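How I Sorted Out My Larder (and Stopped Buying Chickpeas)

53 shares | 19 comments

I moved to Jirnley in January with eleven boxes of food, and when I unpacked them I found so many tins of chickpeas that I had to sit down for a minute. I'd been buying a couple every time I went shopping because I could never see whether I had any. They were all at the back! Behind the flour, behind the other flour, behind a jar of something brown that I'm still not ready to talk about.

So I decided to do it properly this time, and I've been asked by enough of you how it works that I'm writing it all down. It took me one afternoon and a bit of the evening, with a break for toast. You don't need to buy much. I bought a roll of masking tape, a marker pen and two baskets, and I already had the pen.

What you'll need

Masking tape (the cheap papery kind, it peels off cleanly)
A fat marker pen
A damp cloth and a bit of washing-up liquid
A cardboard box for things to give away
A bin bag, I'm sorry to say
A notebook or the back of an envelope

Step 1. Get everything out

Yes, everything. I know it's tempting to do one shelf at a time, and I've tried it, and all that happens is you shuffle the same packets from left to right and call it tidy. Put the lot on the kitchen table, and the worktop, and the floor if you have to. Mine went down the hall.

While it's empty, wipe the shelves down. Go into the corners where the sugar gets. Leave the door open and let the air dry it before anything goes back, otherwise the bottoms of your paper bags go soft and you'll be sweeping up rice in a fortnight.

Step 2. Check the dates, but be sensible

There are two sorts of date and they get muddled up all the time. "Use by" is the serious one, for safety, and you'll mostly see it on things in the fridge. "Best before" is about quality. Dried pasta a few months past its best before date has been perfectly nice in my house, and so have plenty of tins.

Tins I do throw out are any that bulge, leak, or have rusted badly, and ones with a deep dent along the seam. Don't taste them to find out. Spices don't really go bad, they just go dusty and sad, so rub a pinch between your fingers and if it smells of nothing then off it goes. I lost nearly all my paprika this way.

Anything in date that you know you'll never eat goes in the giveaway box. I had three packets of a Dutberg soup mix I'd bought on offer and didn't like the first time.

Step 3. Make your groups

Forget what the supermarket does. Group things by when you reach for them. Mine are: breakfast, quick lunches, proper dinners, baking, snacks, and a group I call "spare", for the second bottle of oil and that sort of thing. My quick lunches group is soup, noodles, crackers and beans, all together, and when I come in hungry I only have to look in one spot.

You'll have an awkward pile left over at the end. Everybody does. Cornflour, gelatine, cocktail sticks, birthday candles. Give them a basket and move on with your life.
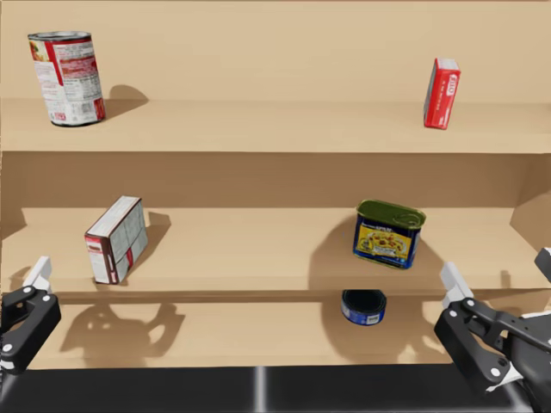 Step 4. Decide what lives where

Stand in front of your shelves with your arms down, then lift one hand as if you were reaching for the tea. Wherever your hand goes is your best shelf, and whatever you use every single day should live there.

Heavy things go low. I keep my big bag of flour and the bottles right down at the bottom, because I once pulled a Wosar stew tin (the catering size, don't ask) off a high shelf onto my foot. Light things can go up top: cereal, crisps, the kitchen roll. If you have small children or a nosy dog then you'll want to swap a few of these about, and obviously put anything dangerous well out of reach.

Step 5. Mark the shelves before you fill them

I skipped this the first time and had to do it all again. Tear off a strip of masking tape for each group, write the name on it in big letters and stick it to the front edge of the shelf. Now stand back and see if it makes sense. Moving a strip of tape takes a second, and moving thirty jars takes until bedtime. 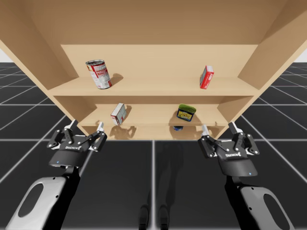 My rule about depth came out of the chickpea business, and it's that nothing is allowed to hide. On a deep shelf you get a front row and a back row, and the back row may as well be in Tawfik for all you'll see of it. The fix is to run each kind of food in a line from front to back, so the tin at the front tells you what's behind it. Have a look at your shelves from low down too, the way you see the unit up there with the underside of its top panel showing, and you'll notice how much of what's stored further back is hard to see from that angle. If the lower boards are set further in, as the one there is, keep your short things on them and leave the tall bottles for somewhere with more headroom. A basket works well on a deep shelf as well, as you can slide the whole thing out like a drawer.

Step 6. Put it all back, oldest in front

New things go in at the back, old things come forward. Shops do it and it works just as well at home. With tins I write the month and year on the lid in marker, nice and big, so I'm not turning each one round to squint at the tiny print.

Open packets go into jars or get a clip. I like clear jars because I can see when I'm low, but old coffee jars do the job for nothing. If the cooking instructions were on the packet, cut them out and tape them to the jar. I never remember how much water couscous wants.

Step 7. Keep the envelope

Stick your notebook page or envelope inside the door with a pen on a string. When you open the last of something, write it down there and then. Take a photo of it before you go shopping. I've not bought a chickpea since, and I've got enough left to see me through to next winter, so if you have a good curry recipe please put it in the comments.

I give mine a quick going-over once a month, ten minutes with the radio on, mostly putting the noodles back where they belong.

Was this helpful? 1,000 people said yes
2,255 views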